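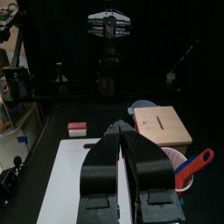 Anleitung Droltero Ablagereihe » 2 Aufstellen und Einräumen

2.1 Vor dem Aufstellen

Die Ablagereihe besteht aus der weißen Grundplatte und den Teilen, die entlang der hinteren Kante stehen: Schüssel, Holzkasten und Becher. Flasche und Schwamm gehören nicht zum Lieferumfang, sind im Platzbedarf aber berücksichtigt.

1. Untergrund mit einem weichen Tuch abwischen und trocknen lassen.
2. Grundplatte flach auflegen. Sie darf an keiner Ecke kippeln.
3. Prüfen, ob hinter der Platte noch eine Handbreit frei bleibt.
4. Holzkasten auspacken und das Seidenpapier aus dem Schlitz in der Oberseite ziehen.

Hinweis: Auf Tischen mit geöltem Holz empfehlen wir eine dünne Unterlage. Die Platte kann auf frischem Öl Ränder hinterlassen.

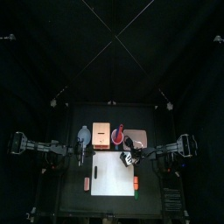
5. Holzkasten an die hintere Kante stellen. Der Schlitz muss von oben frei zugänglich sein, es darf also kein Regalboden knapp darüber hängen.
6. Becher rechts neben den Kasten stellen. Pfannenwender und ähnliche Küchenhelfer kommen mit dem Griff nach oben hinein.
7. Eine Quetschflasche findet links vom Kasten Platz. Deckel vorher fest zudrehen.

Vorsicht: Lange Küchenhelfer können einen leeren Becher umreißen. Höchstens 2 Stück einstellen.

2.2 Ausrichten der Front

Das rote Frontfeld mit dem runden Holzknauf zeigt zum Benutzer. Wer die Reihe an einer Wand aufstellt, richtet den Kasten am besten zuerst aus und schiebt die übrigen Teile danach heran.

1. Kasten mit beiden Händen am Rahmen fassen, nicht am Knauf.
2. Front parallel zur Vorderkante der Grundplatte drehen.
3. Schüssel links daneben abstellen, einen Fingerbreit Abstand lassen.
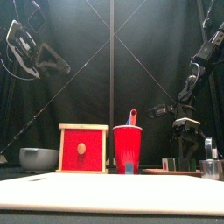 4. Sitz des Knaufs prüfen. Lässt er sich drehen, von Hand nachziehen. Kein Werkzeug verwenden.
5. Kasten nicht schieben, wenn er gefüllt ist. Anheben schont die Unterseite und die Platte.

Die Schüssel fasst 30 Wäscheklammern oder eine entsprechende Menge Kleinteile. Für Lebensmittel ohne Verpackung ist sie nicht vorgesehen.

2.3 Reinigung

Grundplatte mit der weichen Seite des Schwamms und lauwarmem Wasser abwischen. Die raue Seite hinterlässt auf der weißen Fläche matte Stellen. Den Holzkasten nur trocken oder nebelfeucht abreiben und nie ins Spülbecken legen. In den Schlitz darf kein Wasser laufen. Der Becher kann von Hand gespült werden, der Aufdruck verträgt die Spülmaschine nicht.

Ersatzknauf: Bestellnummer 122, erhältlich über Vitdale. Ansprechpartnerin für Ersatzteile ist Verena Reisinger.

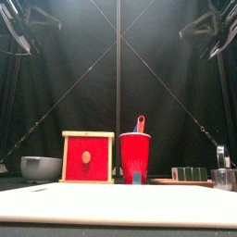
Kann die Reihe auch in umgekehrter Reihenfolge stehen?

Für Linkshänder ist das oft bequemer. Becher und Schüssel tauschen dann die Plätze, der Holzkasten bleibt in der Mitte. Die Hinweise zum Abstand und zum freien Schlitz gelten unverändert.

Weiter mit Kapitel 3: Pflege der Holzteile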